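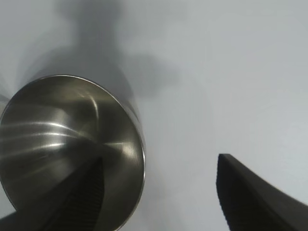 *Stainless steel with a brushed finish.*

## Care of Stainless Steel in the Pandosdale Kitchen

Residents are asked to wash steel items by hand in warm water with a mild dish soap. Steel wool and chlorine bleach are not permitted. Dried-on food should be soaked for 14 minutes before washing.

For hard water spots, mix 2 tablespoons of white vinegar with 300 ml of water and apply with a soft cloth.
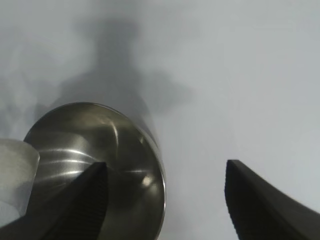 Rinse well afterward and dry at once with a clean towel. Air drying leaves new spots, particularly in September, when the Gemen well supply is at its hardest.
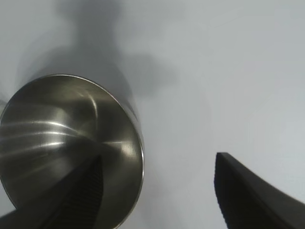 Polishing should follow the grain of the metal. Use a dry cloth and light pressure, and finish with the rim. On a brushed interior such as the cup's, pale streaks may be reflected light; tilt the item before polishing a second time.

Questions may be directed to Jinfeng Bai, Household Services.

Revised 22 December 2020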